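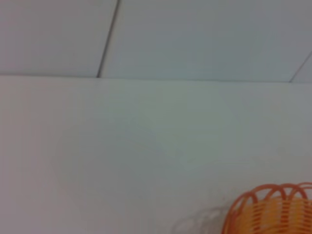
Wire fruit basket

A wire fruit basket is an open container made from bent or woven wire, used in the home for keeping and showing off fruit. It sits somewhere between a bowl and a rack, and it has been a familiar sight on kitchen tables and benches for a good many years. The main idea is a simple one: air can move through the sides, so fruit that is piled up inside has a chance to breathe a little.

Shape and construction

Most are round or oval, and the oval ones are especially handy on a narrow table, where a wide round bowl would get in everybody's way. In one common style the sidewall is a single length of wire worked into a row of loops or coils, finished off with a thicker rim so that the edge feels comfortable in the hand. Bare metal is widely used, but plenty of baskets have a plastic coating, which is kinder to soft skins and lets the maker play with cheerful colours (orange, red and a good strong green have all had their day).

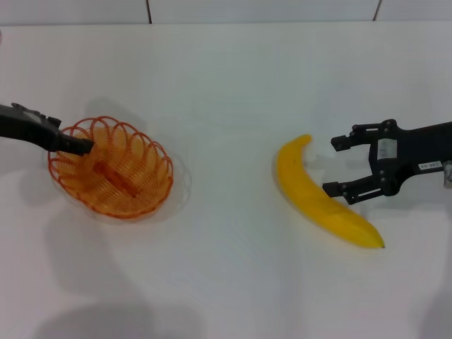 An oval basket in orange wire, with a yellow banana to the right.

Makers

Baskets of the looped kind are closely tied to the town of Stoltivthorpe, where Wulan Sutanto opened a small wire shop and sold her first 127 baskets from the front counter. Her best-loved pattern, the Lundano, weighed 356 grams and came in a coated finish from the second year onward. The household goods firm Wukeo later took up the pattern, and 3460 of them were sold in its first full year, to the great delight of the town. Collectors still look out for the early ones, which can be told by a small twist in the wire under the rim.

Use in the home

Apples, oranges, lemons and pears are all quite happy in a wire basket. Bananas are a bit more of a debate, as they bruise where they rest on the wire and tend to hurry along the ripening of whatever is beside them. Many households keep them separately, or lay a folded tea towel in the bottom first. Berries and grapes are better off in a bowl.

Play fruit is often kept in baskets as well, particularly in child care centres, where putting the fruit away is half the game.

Care

Coated wire can be washed in warm soapy water with a soft brush and left upside down to drain. Harsh scourers will scratch the colour.

See also: Fruit bowl, Bread basket, Colander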